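Packing Food and Small Household Goods in Cardboard Boxes
Purkville Household Advice Service, Kitchen and Storage Series, Sheet 14 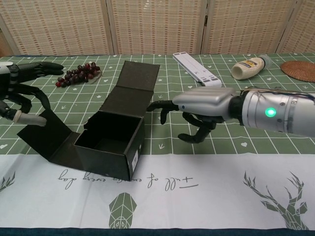 Residents who contact the Service about packing most often ask which box to use. A sound box of the right size will protect most household items, provided it is prepared before anything goes into it. Set the box on a cleared stretch of table at waist height and open it completely. A box with a hinged lid should have the lid standing up at the back, as with the black one on the green grid cloth, and any front flap should be folded down flat so that both hands can reach the bottom. Keep fruit to one side until the lining is in place. Grapes are easily bruised and should be the last item packed.

Checking the box

Press each corner with the thumb. A corner that gives way should be taped on the inside before use. Boxes that have held cleaning products, paint or pet supplies are not suitable for food, even when lined. Cardboard takes up odors readily and does not release them.

Old labels should be removed or covered. Where a box is to be reused several times, place the new label on a side face. Labels on the lid are hidden as soon as a second box is stacked on top.

Lining

Use plain paper, a clean dish towel or food-grade tissue. Printed newspaper may be used around crockery that will be washed before use, but it must not touch food. Allow enough lining to come up the sides and fold over the top.

For grapes, plums and other soft fruit, crumple one sheet loosely across the bottom and lay a flat sheet over it. Do not wash the fruit beforehand. Remove split or moldy grapes with scissors, leaving the stems attached to the rest. Place the bunch on its side with the thick stem toward a corner, and do not put a second bunch on top of it.

Fruit packed in a closed box should be moved to the refrigerator on arrival. A box left in a parked car in September can become warm enough to spoil soft fruit within an afternoon.

Protecting the table

A cloth prevents the box from scratching a polished surface and catches crumbs and paper dust. Cotton and linen cloths may be shaken outdoors and washed at 40 degrees Celsius with similar colors. Check the care tag first on any cloth with a printed design.

Table runners should be moved back or taken off when heavy boxes are being filled, as a runner that slips will carry the box with it. Runners with printed lettering are best ironed on the reverse side. Napaporn Duangkaew, who prepared the textile section of this series, recommends rolling runners around a cardboard tube for storage. Creases in a folded runner tend to fall in the same place each time and eventually wear through.

Woven screens and other natural fiber furnishings kept near a work table should be dusted with a soft brush, working from the top down. A damp cloth may be used on stubborn marks. Let the screen dry fully before folding it.

Closing and storing

Bring the lining over the contents, raise the front flap and lower the lid without forcing it. If the lid does not close, take something out. Tape is not needed on a hinged lid for short trips by hand, but it should be used for any box that will be stacked or mailed.

Empty boxes may be kept for further use if they are clean and dry. Store them off the floor, away from outside walls, with the lids closed to keep out dust. Plain boxes from the Umis range and the heavier Pálfi type are both accepted at the Service's exchange shelf, which is open to all Purkville residents during office hours. Boxes with food stains go in the compost bin if uncoated and in household waste if coated.

Printed copies of this sheet are available at the front desk. Requests for bulk copies and corrections to the text should be addressed to Mattes Strobel, Publications. Sheet 15 covers the packing of glass jars and preserves.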